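From: Lorna
To: cell-users list
Date: 26 January 2026
Subject: Re: Left arm stopped without a button press

> The left arm dropped out again this morning, code 682, halfway
> down to the slab. I hadn't touched the red button. Reset with the
> green one and it ran on as normal. Is this the same fault Kimdale
> had, and can we carry on using the cell in the meantime?

Please don't carry on. It looks like the same fault, and I have locked the cell out until it is sorted.

Code 682 on the Senov controller means the stop circuit opened. It doesn't say which device opened it. I went through the log back to April and found the code several times, always with the arm moving and never at rest. My first suspect is the cable to the button boxes, so I want it tested before anyone swaps parts in the controller.
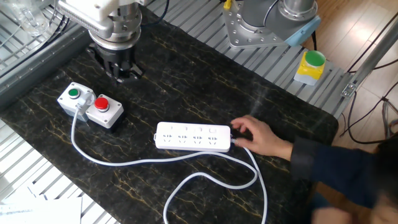
Power strip and button boxes on the slab, left arm above.

The white cable from the grey box runs across the slab and under the power strip. Anyone shifting the strip can pull on it. I'd like it rerouted along the side of the slab and clamped near the gland, and the strip moved off the work surface altogether.

What worries me more is the reset. If the circuit opens and you don't know why, pressing green and carrying on is not a fix. Leave the arm where it is, note the code and the time, and write to the list.

Morris have a spare button box on the shelf and can send it over. I'll do the cable first, then run 100 cycles at low speed with the doors shut.

Lorna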